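Replacing the cloth on the work table

The green cloth on the big table has reached the end of its service life, so most of Thursday evening went into measuring it, deciding whether to patch it, and writing up what I want from the next one. I keep these notes mainly so that I buy the right thing the second time. The first time I bought by color.

The table takes mixed use. Sorting small parts, cutting card, a bit of gluing, and a lot of putting things down and picking them up again. A bare top is bad for this work. Small parts bounce on it and roll, and anything with a flat underside is hard to get a fingernail under. A cloth fixes both problems. It also adds two of its own, wear and creasing, and this post is about those.

Wear first. The damage is concentrated in one place, near the middle, and it has gone through the green completely. I had assumed the cloth was the same color all the way through. It has a pale backing, so once the face goes, the contrast is strong and the spot looks worse than it measures. The ragged fibers around the edge are the bigger practical issue. They catch on small parts, and each one that gets pulled makes the hole a little larger.
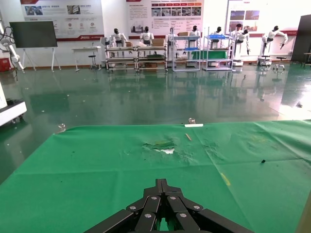
The cloth with the worn patch near the center. Creases as found, small items not yet cleared.

I considered three repairs.

Trimming the loose fibers with nail scissors and leaving the rest alone costs nothing and takes ten minutes. It stops the snagging for a while. It does nothing for the surface, which is now at two heights, and a small part sitting across that step will tip.

An iron-on patch from the inside would hold the edges down, but the backing is still there under the hole, so there is nothing for an inside patch to fill. A patch on top would make a raised area in the part of the table I use most. I tried this on an older cloth and ended up working around the patch for months.

The last option is rotating the cloth so the bad area sits somewhere else. With damage at the center, rotation moves it nowhere. Shifting the whole cloth sideways would work only if there were a lot of spare overhang, and I cut mine with very little. The next one gets 30 cm extra on the long side, so it can be slid along when the middle begins to thin.

So, replacement. There is still the matter of the creases. They run diagonally, from being folded badly and left that way, and they have survived being weighted flat overnight. Ironing on low heat through a damp towel took out most of the same kind of crease in the previous cloth, but they came back wherever the fold had been sharp. I now think the only real answer is to store it on a tube. Marulanda sells cloth off the roll and will ship it rolled if you ask at the time of ordering. The default is folded in a bag.

Requirements for the new cloth, in order of importance:

Same color on face and backing, or no backing at all.
Short surface, nothing that sheds.
Heavy enough to lie flat without clips.
Washable at 30 degrees.
Green again if possible. Light-colored and white parts show up well on it.

The last point has a limit. Transparent parts are hard to see on any cloth I have used, and green is no exception. Small clear caps and cups go missing more than anything else on this table, usually toward the edges. I have started putting them in a shallow tray as soon as they come out of the bag. A darker cloth with a side lamp may be better for those, but it would be worse for black parts, and I have more of those.

There is also a faint yellow streak toward one side. I have tried plain water and a little dish soap on a white rag, dabbing and not rubbing. There was no change after 2 attempts. I don't know what made it and I'm not going to spend more time on a cloth that is leaving.

Candidates so far are a felt from Bralbridge and a heavier woven cloth from Eltimex. The felt is 19 a meter and the woven is noticeably more. Samples of both are on the way. My test will be simple: 70 strokes with the edge of a steel ruler on the same spot, then a look under the lamp for loose fibers. It is a crude test, but the same crude test on both samples is enough to choose between them.

The old cloth won't be thrown out. The area around the hole gets cut away, and what remains should give several decent pieces for drawer liners and one long strip for wrapping the good chisels. I'll post the ruler results when the samples have been through it.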